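Section 4 – Steaming a printed T-shirt
Handheld garment steamer, care guide rev. 15 August 2018

Before you start: fill tank to the line, plug in, wait for the light. Takes almost 2 minutes. Don't steam while its still warming up, it'll spit.

1. Lay shirt flat, face up, on a fabric-covered surface. Collar away from you, hem toward you.
2. Smooth the sleeves out to the sides. Unfold the cuffs.
3. Take hold of one bottom corner and pull lightly. Keep the hem in line – no stretching.
4. Set the steamer flat on the shirt. Short passes, chest to hem. 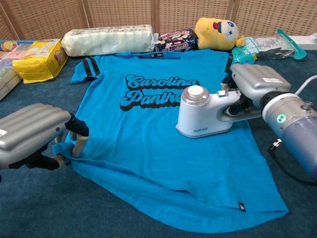

Fig. 4-1. Hold the lower corner, steamer face down.

CAUTION: Steam burns. Keep fingers clear of the steamer face. Don't park it on a print for more then 2 seconds.

NOTE: Thick lettering (team names, script logos) can go tacky. Use the Clester press cloth, or turn the shirt inside out.

5. Put the steamer back on its stand. Not on the shirt. 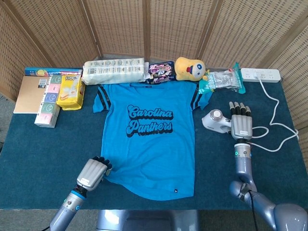 6. Let go of the corner and check the lower part of the body. Wrinkles left? One more pass, low setting.
7. Leave flat 13 minutes before folding. Same for hem tags and neck labels – go around them, not over.

Descale every 36 fills. See Section 6.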